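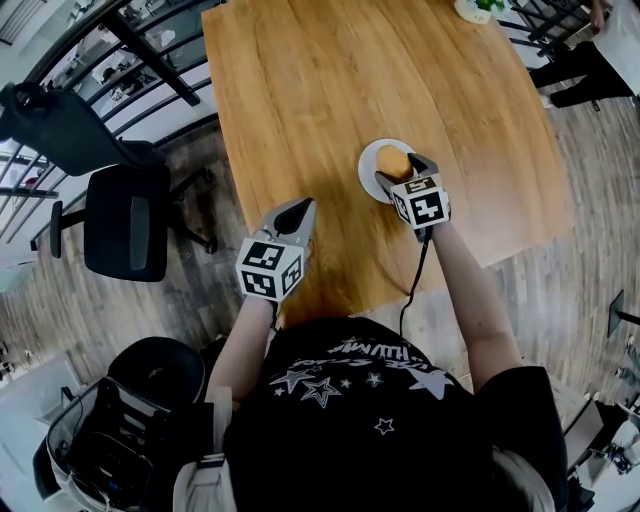
A bread bun is a small, individually baked portion of yeast-raised dough, usually round, with a soft crumb and a thin crust. Buns are eaten plain or buttered, split and filled, or served beside soup and other hot dishes. The word overlaps with "roll", and the two are used interchangeably in much of Australia, although "bun" more often suggests a softer or slightly sweet dough.

Dough and ingredients

Plain buns are made from wheat flour, water, yeast and salt. Many recipes replace part of the water with milk and add a little butter or oil, which softens the crumb and slows staling. Enriched doughs also contain egg and sugar. Wholemeal flour gives a denser bun with a stronger flavour and generally needs more liquid than white flour.

The dough is kneaded until smooth and elastic, then left in a covered bowl until it has doubled in size. A warm kitchen shortens this stage. Some bakers leave the dough in the fridge overnight instead, as slow fermentation develops more flavour.

Shaping and baking

After the first rise the dough is divided into equal pieces and each piece is rolled under a cupped hand to tighten the surface. Rounds placed well apart bake with a crust on all sides. Rounds set close together join as they rise and are pulled apart after baking, leaving soft, pale edges.

The second rise is shorter than the first. A tray of 12 small buns is commonly baked in a moderately hot oven until the tops are golden brown and the bases sound hollow when tapped. Colour depends largely on sugar, milk and glaze. Beaten egg gives a shiny finish, milk a duller one, and unglazed buns may be dusted with flour.

Serving

A single bun is often served on a small side plate, placed to the left of the main plate at a set table. At less formal meals the buns are passed around in a basket or on a board, and each person takes one to their own plate. Custom in formal dining is to break off a mouthful at a time and butter it separately. Cutting the whole bun in half is normal at breakfast, in lunch boxes and at barbecues.

Side plates are smaller than dinner plates and usually have a shallow rim that helps hold crumbs. Plain white is the most common colour in cafes and catering, as replacements are easy to match.

Regional forms

The bakeries of Mallarari sell a plain milk bun known locally as the mullska, after the Mullska bakery where it was first made. It is mixed with 2 parts milk to one part water and baked without a glaze. In nearby Rundlow the same dough is brushed with butter as it leaves the oven - a practice usually credited to the Tomić bakery - and the buns are sold in the morning, mostly before 10.

Storage

Buns are best on the day they are baked. They keep until the next day in a bread bin or a closed bag at room temperature. Refrigeration speeds up staling and is not recommended for plain buns. They freeze well once fully cooled, and can be thawed on the bench or warmed from frozen in a low oven. Stale buns are used for breadcrumbs, stuffing and bread pudding.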